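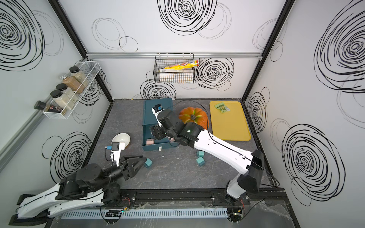 3.2 Surface pattern and the reporting of small marks

Complaints about worktops in rented homes are usually about damage: a chip, a burn, a ring left by a cup. Our concern in this part of the study is with marks that cause no damage but are noticed, or missed, when a tenancy ends. The Mernlow housing records hold 3,076 check-out reports in which the kitchen worktop is mentioned at least once. We sorted these by the colour and pattern of the surface, using the landlord's own fitting lists. Dark patterned tops made up the largest group. The type we have in mind is a dark grey surface with a marble pattern, as in the tabletop in Figure 4, where the pattern gives the eye something to follow other than a small stain. Plain white tops were the next largest group, and plain dark tops the smallest.

Figure 4. Dark grey marble-patterned surface with pale objects and teal objects on it.

Inspectors wrote fewer remarks about patterned tops than about plain ones of the same age. The gap was widest for tea and coffee marks and narrowest for cuts, which catch the light and can be felt with a fingertip. We do not take this to mean that patterned tops stay cleaner. In the Hornholm flats, where the same tops were wiped with a white cloth after the inspector had left, the cloths from patterned and plain tops were soiled to much the same degree. The difference lies in what was written down.

Some 135 of the reports had been disputed by the tenant. In most of these the dispute was over whether a mark had been present at the start of the tenancy. Check-in reports for patterned tops were short, often a single word such as "good" or "fair", and so gave little help to either side. Check-in reports for plain white tops were longer and more often named the place of a mark — beside the sink, left of the hob — which made the later dispute easier to settle.

We also asked 23 inspectors to describe how they check a worktop. All of them said that they look first and touch second. Only 8 said that they always run a hand over the whole surface, and these were mostly people who had worked in catering or cleaning before. Several said that they bend down to look along the surface from the side when the top is dark, but not when it is pale. One said that she had stopped doing so because the kitchens were too narrow.

Two limits should be noted. The fitting lists name the supplier of each top, in most cases Nastix or Boström, but not the finish, so matt and gloss tops could not be told apart. Reports written before the new form came in, in September, have no separate line for worktops, and remarks about them may be found under "kitchen, general". We read these by hand and included them where the surface was clearly meant. Floors and splashbacks are dealt with in section 3.3.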